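Why Does Everything Look Orange? Packaging Colour and Snack Choice in a Student Shop

Project report, Lachlan Cowie and Osaze Etim

1. Background

We started with an argument about crisps. One of us held that people buy what they like. The other held that people buy whatever is loudest, and pointed at his own cupboard as evidence. Our supervisor suggested that this could be settled with data, which would at least move the argument somewhere she couldn't hear it.

The campus shop, Pudeo, agreed to let us have till records for January with all customer details removed. It gave us 3,417 snack sales covering 160 different products, four of which we had to look up.

2. Method

Each product was sorted by its main packaging colour. We had expected this to take an afternoon. It took most of a fortnight, largely owing to a disagreement over whether salmon is a kind of orange or a kind of pink. We settled on five groups: red, orange/yellow, green, blue/purple and "other". Salmon went into "other", where it can't hurt anyone.

Where a packet had several colours we went by whichever covered most of the front. Labels were ignored unless they wrapped the whole pack.

We also ran a short questionnaire outside the shop, which 170 people filled in. They were asked what mattered most when choosing a snack: price, taste, habit, health or packaging.

3. Results

Orange/yellow products sold better per line than any other group, with red second. Green came last, which will surprise few people who have eaten the green ones.

In the questionnaire, price and taste shared most of the votes. Hardly anyone ticked packaging. One person wrote "I am not a child" beside that box and then ticked it.

Shelf position spoiled things rather badly. Pudeo keeps its orange/yellow lines at eye level by the till, and the green ones on the bottom shelf behind the umbrella stand. We asked whether they could be swapped for a week. The manager said no, quite kindly.

4. Problems

We can't separate colour from position, or either of them from price. Two lines were on offer for half the month, and both were orange. We found this out after drawing the graphs.

Sorting was done by the two of us together, so there was no independent check. A third person should have coded a sample blind – we did ask a flatmate, but he ate part of it.

5. What we would do next

Use two shops with different layouts, and agree what salmon is before starting. A mock shelf in a teaching room would let us move things about without upsetting a manager. The original argument remains open, although both of us now buy our crisps elsewhere.

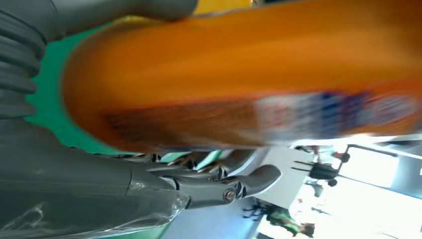
Fig. 1. Orange, with a label in white, blue and purple. Counted as orange/yellow.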